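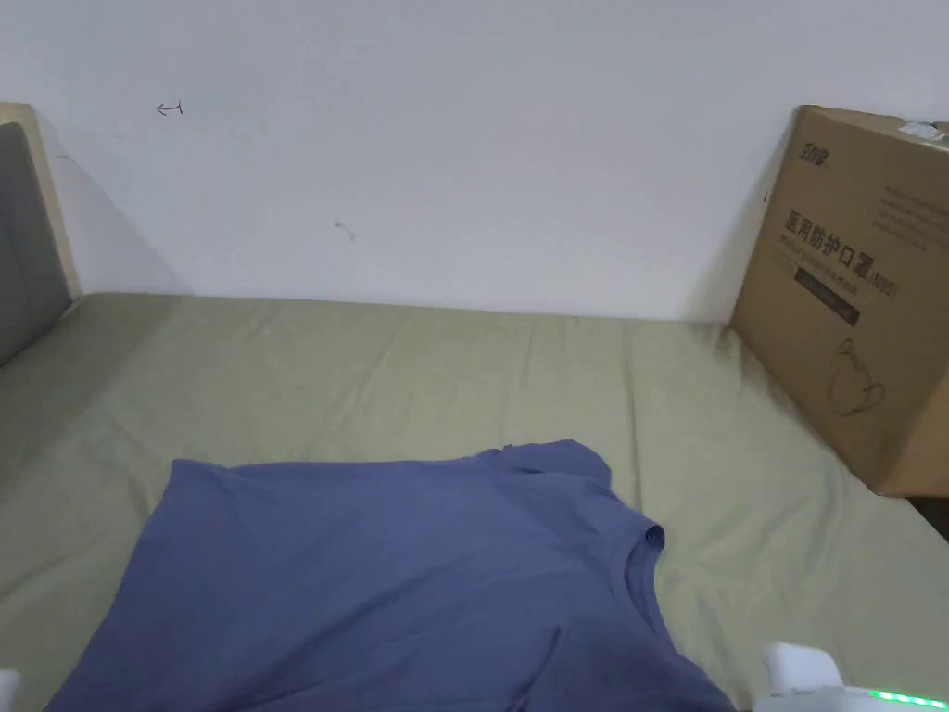 Head view, T-shirt on the bed. Neckline to the right, hem out of shot at the bottom.

Ticket: Hem point sticks to the bottom row of the image, phase labels drift after it
Project: Derel (garment folding, bed set)
Component: Traltis loader / phase labeller
Opened by: Ridwan Pasaribu
Status: Fixed, awaiting rerun

Ridwan Pasaribu
Right, I've been chewing on this since the March batch and I'd love a second pair of eyes. We label the folding recordings by phase (reach, grasp, lift, fold, release) and the labeller leans on four points it tracks on the shirt: neckline, two sleeve ends and the middle of the hem. On the table recordings it's lovely. On the bed recordings it goes a bit mad, and I think I've finally caught it at it.

Look at where the bottom of the shirt goes. The body carries on past the lower edge of the image, so there's no hem to find at all. What I'd expect is a nice low confidence score and the tracker saying "dunno". What I get is a hem point planted on the very last row of pixels with a confidence near the top of the scale, and it stays there, dead still, for as long as the hem is out of view. Then when the hem does come into view the point leaps up to it in one step, and the labeller reads the leap as a lift. So we get a "lift" phase with both grippers open. Lovely.

Things I've tried so far:

Smoothing the tracks. Makes the leap slower, so now it's a slow wrong lift.

Raising the confidence cut-off. No use, the bad points score higher than plenty of good ones.

Cropping the bottom strip off. The point moves up to the new bottom row. I did swear a bit.

Running it on Dastel in case my machine was the odd one out. Same result, same wrong labels.

There's also something funny with the neckline, possibly a separate thing. On this view it flicks off the shirt every so often and lands on the cardboard box in the corner, on the line drawing of the face mask. I can sort of see why, it's a curved outline and the tracker likes curved outlines. It comes straight back, so it's less of a bother, but I'm noting it.

Benjie Macaraeg
Ooh, I think I know this one. Can you check what the loader does with points outside the image? The training labels for the tracker were projected from the shirt model, and if the hem lands below the picture the projected point has a row number bigger than the image height. I've a nasty feeling we clip those to the border and keep them as visible. If so we've been teaching it that a missing hem lives on the bottom row, and it has learned that beautifully.

Would also explain the high confidence. From its point of view that's the easiest point in the whole set.

Don't worry about the box for now. I'd leave it in as well, please don't go masking out the background! I want to know if it sorts itself out.

Ridwan Pasaribu
You're spot on. It's in the resize step: after scaling, every point goes through a clip to the image size and the visible flag is never touched. So a hem that's well below the picture gets pulled up to the last row and marked as seen. I went through the bed set with a little script and 1,089 recordings have at least one stretch with a clipped hem. Ouch. The table set hardly ever does it, as the head looks down on the whole shirt there, so we never noticed.

Changed the loader so that anything outside the image before the clip is flagged as not visible and dropped from the position loss. The visibility loss still sees it, so the tracker should learn to say the hem isn't there. I've put a small test next to it too, with one point inside, one below and one off the right-hand side.

Benjie Macaraeg
Nice. Two more bits before you retrain. The labeller needs to cope with a missing point, at the moment I think it just carries the last value forward and you'd get a milder version of the same leap. And can we stop calling something a lift on shirt motion alone? I'd want at least one gripper closed as well. We log the widths anyway, it's daft not to use them.

Ridwan Pasaribu
Both done. If the hem is missing the labeller now works from the other three and won't open a lift until a gripper has closed. Had to nudge the phase config for that (it's the min_closed setting, default is one).

Short retrain from the old weights finished this morning on the Sutherland machine. Only a handful of clips checked by eye so far, so don't quote me, but the hem point now drops out when it should and I haven't found a lift with open grippers yet. The neckline still hops over to the mask drawing now and then. I'll open a separate ticket for that one and link it to this.

Full relabel of the bed set is queued for Friday. Please don't train anything on the old bed labels until it's through, and if you've got a copy of them lying about, bin it.

Benjie Macaraeg
Binned mine. Reviewed and merged the loader change, leaving this open until the relabel is in.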